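Chapter 3
Reading a Wood Surface

In this chapter you will learn to:
describe the colour, grain, texture and figure of a piece of timber
tell the difference between a feature of the wood and a feature of the finish
explain why two boards from one tree may look different
fill in a surface record for a sample

Key terms: grain, texture, figure, fleck, lustre, sapwood, heartwood, sheen, film finish, penetrating finish

The cupboard doors at Droditz

Gilberto Ccori runs a small joinery shop in Droditz. One February he was asked to replace 2 cupboard doors in a kitchen his shop had fitted some years before. The job number was 883, and the old job sheet gave the species, the thickness and the supplier, Madel Timbers. He ordered the same timber from the same yard, made the doors to the same drawing and hung them on a Wednesday morning. The client rang that afternoon. The new doors were the wrong colour, she said, and they were shiny.

She was right on both counts. The old doors had darkened over the years, as most pale timbers do when they are kept in daylight. The old job sheet also left out the finish. The first doors had been coated with a satin varnish and the new ones with gloss. Ccori took the doors back, stripped them, and made up a row of test pieces on offcuts before he tried again. The second attempt was accepted, although he warned the client that the new doors would keep changing for a while and the old ones would change less.

Nothing was wrong with the timber in this story. The trouble came from a job sheet that recorded what the wood was and said nothing about how it looked. This chapter is about that second kind of record.

3.1 What the eye takes in first

Most people looking at a board notice its colour before anything else. Colour is useful, but it is the least reliable of the features covered in this chapter. It varies between trees of one species, between the inner and outer wood of a single tree, and between a fresh cut and an old one. It also varies with the light in the room. A board that looks cream under a cool lamp can look yellow under a warm one.

For this reason a surface record should start with a plain colour word and then go on to other things. "Pale", "mid-brown" and "dark" are enough to begin with. Trade names for colours should be kept out of the record unless the sample has been matched against a chart, because one maker's "honey" may be another maker's "amber".

After colour, look for marks. Many pale timbers carry small darker flecks or streaks. These may be easy to see or quite faint, and they may look different under a clear finish than they did on the bare wood. Last, look at how the surface handles light. A dull surface scatters light in all directions. A glossy one gives back streaks and patches of whatever is shining on it, and these can hide the grain from some angles.
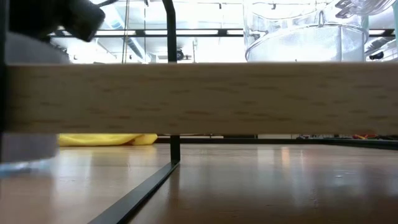
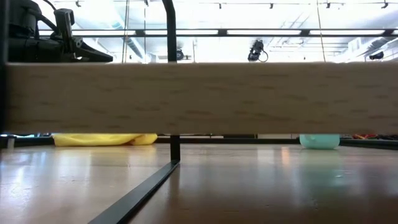
Figures 3.1 and 3.2 Pale wood marked with darker flecks, with a glossy honey-brown wooden surface below it.

3.2 Grain, texture and figure

These three words are often mixed up in everyday speech. In this book they have separate meanings.

Grain is the direction in which the wood fibres run. In straight-grained timber the fibres run more or less along the length of the board. In cross-grained timber they run at an angle to it, and the board is harder to plane cleanly. When a joiner talks about working "with the grain", this is the meaning intended.

Texture is the size of the wood's cells and how evenly they are spread. A coarse-textured timber has pores that can be seen without a lens and often felt with a fingernail. A fine-textured timber looks and feels smooth once it has been planed.

Figure is the pattern seen on the face of a board. It depends on the grain and the growth rings, and also on the way the log was sawn. A log cut straight through gives many boards with arched patterns on the face. If it is quarter sawn, the growth rings meet the face at a steep angle and the pattern is closer to straight lines. In some species quarter sawing also brings out the rays as bright patches.

Boards from different parts of one log can therefore differ a good deal. Arnulfo Londoño, who graded timber at the Grinilia mill for most of his working life, trained new graders by laying out boards from a single log and asking them to sort the pile by species. Most made two or three piles.

3.3 Wood or finish?

A feature of the wood stays when the finish is stripped. A feature of the finish goes with it. Lustre belongs to the wood - it is the way the cell walls themselves reflect light, and some species have it even when bare. Sheen belongs to the finish. Varnish and lacquer are film finishes, meaning they dry as a layer on top of the wood. Oils are penetrating finishes and soak into it, usually leaving a lower sheen.

Stain makes the question harder, as it changes the colour of the wood without adding much of a layer. If you suspect a stain, look at a hidden edge or the inside of a screw hole.

Activity 3A
Choose a wooden surface at home or at school. Write down its colour, any marks, the direction of the grain and the level of sheen. Look at it again in the evening under a lamp and note anything that has changed. Keep your notes for the exercise on page 138.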